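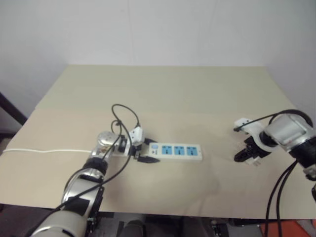
The power strip, white with blue sockets

Hello everyone, and happy October from Flollbridge!

Mojtaba Alipour wrote:
> Does anybody have a good way of keeping quince through the winter? Our tree at Tangen went wild this year and I have 2 crates in the hall already. My wife says the whole house smells like a perfume shop.

Mojtaba, how lovely to hear from you, and what a problem to have! We go through this every fall with the old tree behind the shed, and I've settled on paste, the slow kind my aunt in Sturnier used to make (she stirred it with an oar, but a long spoon is fine).

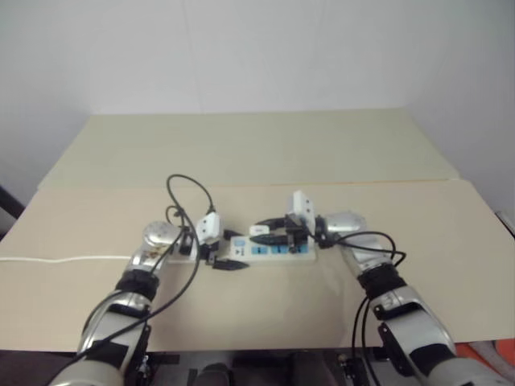 Table with the tan board in front

For every 600 grams of cooked pulp I use 300 grams of sugar, less than most books tell you, so do keep it in the fridge. Let it bubble very gently until the spoon leaves a clean track, then spread it in a lined tray and leave it somewhere airy for 2 days.
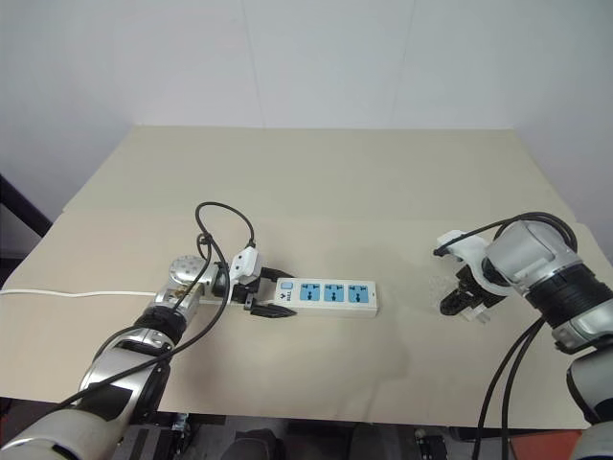

Pale tabletop, a bit scuffed toward the right

The unblemished ones will also keep in a cool room, not touching, and well away from your apples. If you still have too many, I'd gladly trade you a jar of Ronari honey for a bagful!

Warmly, and love to the family,
Your neighbor down the hill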